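手持夹爪用了一个月：Dudutar 这套东西到底值不值

文 / Xiaoqing Yao
十月
阅读时间：7 分钟

先交代一下背景。我不是实验室的人，我在家接一点数据录制的零活，顺便给几个做机械臂的朋友当小白鼠。所以当 Gilang Sutanto 问我要不要试用 Dudutar 的手持夹爪套装时，我答应得很快，快到忘了问要不要交押金。要交的，2,000 块。

套装一对两只，左右手各一只，另带两条数据线、一个充电底座、一小包备用指垫，还有一本说明书。说明书的中文部分读起来像是翻译到一半的人去吃午饭了，其中“请勿使夹具悲伤”这一句我琢磨了两天，后来问客服，原意是“请勿损伤夹具”。我觉得原句更好，已经当作座右铭贴在充电底座上了。

开箱和上手

官网说“三分钟完成配对”。我花了 20 分钟，其中一大半时间在找配对键。它藏在握把底部的橡胶盖下面，橡胶盖和握把颜色一样，指甲短的人请提前准备一张旧会员卡。配对成功时两只夹爪会各响一声，音调不一样，第一次听挺可爱，第三十次就想跟它谈谈了。

握感比我预想的好。重量偏前，但不至于压手腕，扳机的行程很长，能捏得很慢。以前我用过 Boersma 的那一款，扳机像订书机，要么没夹，要么夹扁。在这一点上 Dudutar 赢得毫无悬念，我家的纸杯可以作证。

两根手指是对称开合的，连杆露在外面。好处是哪里卡了看得见，坏处是什么都往里钻，毛线、胶带头、我的头发。建议长发的同行扎起来再干活，别问我怎么知道的。

日常干活的样子

我的工位就是家里那张桌子，铺一块蓝色硅胶垫，东西摆上去，抓，放，再来一遍。任务单是 Zahira Ong 发来的，内容大致是“把躺倒的罐子立起来”“把瓶子移到罐子左边”“抽一张纸巾”。听起来像幼儿园的手工课，做到下午四点你会开始羡慕幼儿园，人家起码有午睡。

躺着的圆筒罐是最折磨人的。直接从侧面夹，它就滚；从上面夹，罐子太粗的话手指张到最大也勉强。我现在的办法是先用一根指头抵住远端，再让另一根慢慢靠过来，跟哄猫进航空箱一个路数。小瓶子反而好办，只要别夹在瓶盖和瓶身的接缝上。

透明塑料盒是另一种折磨。我自己凑近了都要歪着头找杯沿，更不用说从夹爪那边的画面里找。任务单上要求“动作自然、不要迟疑”，我录了几遍都很迟疑，最后写邮件申请把盒子换成有颜色的，Zahira 回了两个字：“不行。”

纸巾倒是意外地顺。指垫夹薄纸很稳，慢慢往上提就行。唯一的问题是抽得太顺手，我为此多买了一提。 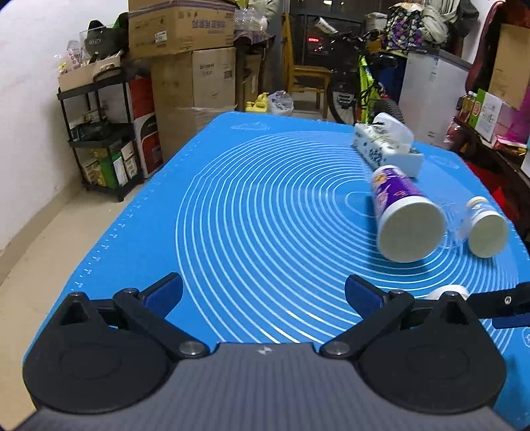
用下来满意的地方

指垫。深蓝色那两块软垫是整套东西里最值钱的部分，我说的是体验，不是价格。抓光滑的瓶子不打滑，抓纸盒也不留印。脏了用湿布擦一下，晾干接着用。包装里送的备用垫我到现在还没拆。

续航。说明书写的是 3 小时，我实测也差不多是这个数，在这个行业里属于诚实得有点反常。两只电量掉得不太同步，右手那只总是先报警。我是右撇子，算它公平。

录制流程也比较省心。按一下开始，按一下结束，每一段自动编号。我这个月交了 197 段，被退回的不多，退回的理由基本都是我自己的问题：开始得太早、手抖，还有一段是快递员敲门，我举着夹爪去签收了。

不满意的地方

配套软件。每次更新之后左右手会互换，要手动换回来，而那个选项藏在“高级”下面的“其他”里面。我给客服写过两次信，回复的人叫 Gilang Tambunan，态度非常好，每次都感谢我的宝贵意见，然后下一版照旧互换。我现在已经习惯更新完先动一动左手，看屏幕里是谁在动。

连杆上的螺丝需要定期紧一紧。用到第二周，一只夹爪开始有轻微的旷量，捏合的时候咔嗒一声。官方送的小扳手尺寸是对的，就是短得只能用两根手指转，紧完螺丝手比夹爪还累。Jaltard 的工具包里有一把长柄的，能通用，建议直接买。

还有收纳。盒子里的海绵槽只能放下手指完全合拢的夹爪，而夹爪松手以后默认是张开的。所以每天收工，我都要先用橡皮筋把它捆起来再塞进去，看着像两只准备下锅的螃蟹。

和别家比

Boersma 便宜，结实，扳机不行。Olov 那套精度更高，朋友 Alasdair Kinnear 一直在用，他很喜欢，但他有独立的房间、固定的支架和一种我不具备的耐心，每次开工前光标定就能喝完一壶茶。Dudutar 夹在中间，适合我这种桌子边上就是生活杂物、说开工就开工的人。

租还是买？如果每个月只接一两批任务，租就够了，押金退得还算爽快（Sutanto 说的，我还没退，到时候更新在这里）。如果打算长期干，我会等他们把左右手的毛病修好再买。我已经跟他们说了，他们也已经感谢过我了。

下一篇写指垫的几种替代材料，硅胶、橡胶和一种我从厨房里拆下来的东西。

联系作者：请在文末留言 ｜ 文字版权归 Xiaoqing Yao 所有，转载请先打招呼 ｜ 返回顶部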